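September
By R. Mondal

Households wanted for a winter heating controls trial, Clusden and Dosbridge

Every autumn somebody promises that a clever thermostat will knock a third off your gas bill. We fit boilers and heat pumps for a living and we have yet to see it. Skonow Heating is looking for 105 households to help us find out what these things do in ordinary houses with draughty doors and teenagers.

You need to own your home, have a boiler or heat pump under 10 years old, and be willing to read your meter once a week until the end of March. If you rent, we'd need your landlord's agreement in writing, and past experience says that takes a while.

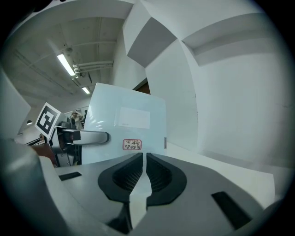

R. Mondal

Half the homes will get new controls and half will carry on as they are. You don't get to choose which. Please don't apply if you'll be cross about ending up in the second half.

Everyone who sends in a full set of readings gets £200. Miss more than two weeks and you get nothing, so think it over before you sign up. We had 1,652 enquiries for our last trial and plenty of those people had given up by Christmas.

We can't promise you'll save money. The makers say you will, but they would.

To apply, call in at the Dosbridge shop before 4pm with a recent fuel bill, or ask for a form by post.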